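Galeria - arrumação da sala Bilyk

Quarta, 15 de janeiro. Manhã curta, muita coisa pra pôr no lugar antes do almoço. As legendas vão saindo aos poucos, desculpem a pressa. Textos da Marta Vasylenko.

O que mudou: caixas pequenas todas com tampa, etiquetas só na semana que vem (faltou rolo, pedimos 400 e não chegaram). Os cestos de arame ficam nas mesas, nada de prateleira alta. O resto foi pro armário Darton, porta da esquerda - a da direita contiua emperrada desde junho.

Quem tiver material da Rakeck em casa, traz até sexta.

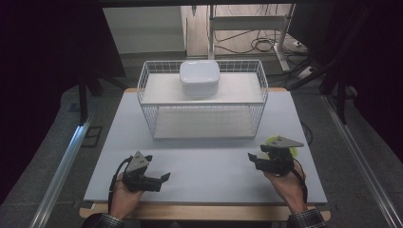
Cesto branco de arame, dois níveis. Caixa plástica com tampa na parte de cima, mesa cinza clara.

Mais fotos qdo der.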